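Section 5. Preparing Artificial Stems on the Work Table

This section applies to the Premthorpe table arrangement kit when it is used with single-stem roses and branching hydrangeas. Read the whole section before taking any stem out of its packing. Instructions for vases, baskets and wall pieces are given in Section 6.

5.1 Setting up the table

1. Choose a plain, light-colored surface. A white table is preferred, as loose fibers and bits of trimmed plastic are easier to find on it.

2. Wipe the surface with a dry cloth. Do not use polish. Polish residue transfers to the petals and attracts dust.

3. If the table is made of two panels, check that they sit level at the join. Thin stems may catch in a raised seam when they are rolled or pulled across it.

4. Set the holding tray at one end of the table. The remaining surface must be left free for laying out.

Note: A clear tray is supplied with the Lolham and Gellow kits. Users of the Bošković kit should provide their own. Any shallow container with smooth inner walls is suitable.

5.2 Laying out the stems

1. Place the hydrangeas in the tray with the flower heads together. Stems may extend over the wall of the tray, provided that no weight rests on them.

2. Lay the rose by itself on the table, with the bloom pointing away from you and the cut end of the stem toward you.

3. Leave a clear space on both sides of the rose so that the leaves can open out.

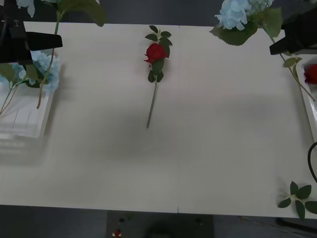

4. Beginning at the bloom, spread the leaves outward one group at a time. Hold the main stem with the other hand while doing so.

5. Check the small green sepals under the rose head. Those that have folded upward in transit may be eased down with a fingertip.

6. If the head leans to one side, leave it as it is until the stem has been placed in its final position. A slight lean is normal and is often wanted.

Caution: The cut end of a stem may expose wire. Keep the end pointed away from the face and eyes, and do not allow children to handle stems that have not been checked.

5.3 Inspecting a hydrangea

Inspect each hydrangea before arranging it. The joint below the flower head carries both the branching stalks and the leaf stalks, and most faults are found there.

1. Lift the hydrangea from the tray by its main stem. Never lift it by the petals.

2. Look beneath the flower head. The thin stalks should run down from the petals and meet at the joint. It is normal for them to cross one another.

3. Follow each leaf stalk inward to the joint. A stalk that has come loose should be pushed back gently, without twisting.

4. Examine the leaves. Toothed edges and raised veins are part of the design and must not be trimmed. Leaves on the same stem may differ in size.

5. Where a green sleeve covers the stem below the joint, confirm that it is straight and has not slipped.

Caution: Do not bend the stem at the joint. Make any bend lower down, at least 2 inches below the sleeve. 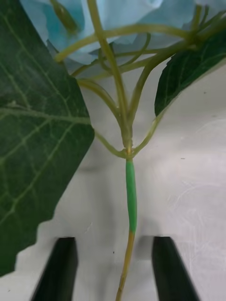 Premthorpe, Jan 1, 2020

The following changes have been made to this section. The advice on lifting hydrangeas by the main stem now applies to all kits. The minimum distance for bending, formerly given only in the Gellow leaflet, has been added to 5.3. Step 3 of 5.1 is new.

Printed copies of the earlier text may be kept for reference but should be marked as replaced. Questions about this section should be addressed in writing to Mali Ifans, Product Guidance. Requests for replacement trays should be sent to Gwion Harries, Parts and Supply, with the kit name stated on the first line.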